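Folding checked tea towels so they stack neatly

Asked on 7 Apr 2022 by Fimcombe

I have a pile of dark checked cloths, black with a pale grey grid, and I want them to sit in one kitchen drawer. The drawer is 40 cm wide. I fold them in half and in half again, but the edges creep and the stack leans over. Is there a better way? Also, do people leave the sewn-in labels on?

Devadiga

Fold on a hard, smooth surface, not on the bed or your knee. Use the check as your guide. Pick one pale line, fold along it and the sides will meet. Mine are 70 cm long, so I fold lengthways first, then in three.
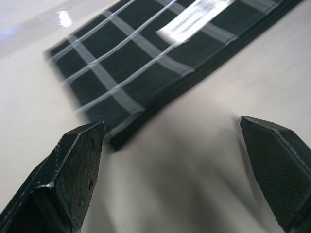 Press each layer flat with your hand before you make the next fold. Put the thick folded edge at the front of the drawer – you can then pull out one cloth without dragging the rest with it. If a cloth has gone out of shape in the wash, pull the corners square while it is still damp.

Asonov

I iron mine. Takes 2 minutes each and they stay put.

Dronville

Agree with Devadiga about following the lines, but check them first. On cheap ones the grid is printed a bit off and you end up with a crooked fold. As for labels, I leave them on until I know the washing temperature, then unpick them. Don't cut close to the hem, I made a hole that way last December.

Last updated by the page editors
Contact us | Copyright Household Help Board | Back to top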